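Ovamcombe Centre for Assistive Robotics
Frequently asked questions: safe working with robot hands

Who must follow these rules?
All staff, students and visitors working within reach of a robot hand at the Ovamcombe or Gestville sites.

Is training required?
Yes. The induction must be completed before a first session and repeated every August. Bookings are made through Folasade Idahosa.

What may be used for handling tasks?
Soft household goods, such as clothing and towels, and light containers without sharp edges. Glassware requires written approval.
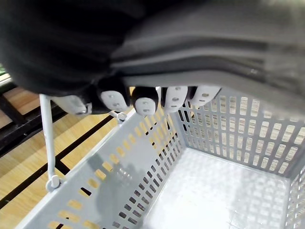
Pins, badges and loose buttons must be removed from garments before a session begins. Items with long cords or straps should not be used, as these may catch in the finger joints.

May I reach in to free a caught item?
Only after the stop button has been pressed and the operator has confirmed that the arm is at rest. Fingers must not be forced open by hand.

How often are the hands inspected?
After every 48 hours of use, and in any case before 2,000 grasps have been recorded. Fingertip pads showing cracks or loose screws must be replaced.

How do I report an incident?
Complete Form 51 on the same working day and send it to Mojtaba Mazandarani. Near misses are to be reported in the same way.

Page last reviewed: 13 November 2025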